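Unit 3 - Faults at the Workspace
Case: Steltside pick trial

The arm was set to pick small items from a red cloth and put them back. On run 19 it stopped with a force fault while going down. Log code 526. Read the case before the lab.

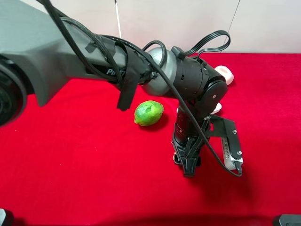
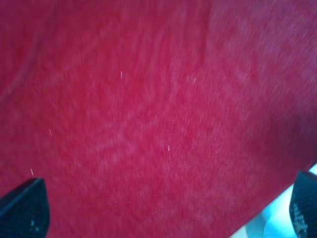
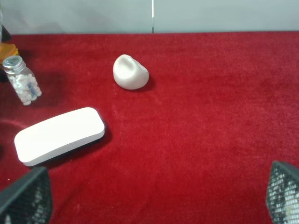
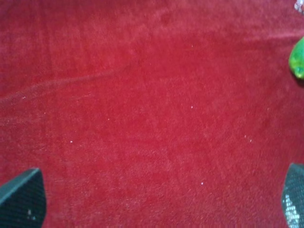
A reply on the Drostgate course page asks whether a lower force limit would have prevented the stop. No, it would have stopped sooner. The table height in the setup file was wrong - it was measured before the cloth went on.

Before you restart after a force fault:
Press the stop and leave it in.
Save the log.
Keep hands clear of the fingers.
Measure the height again with the cloth in place.
Run the first descent at low speed.

Write up your own fault for next time, one page.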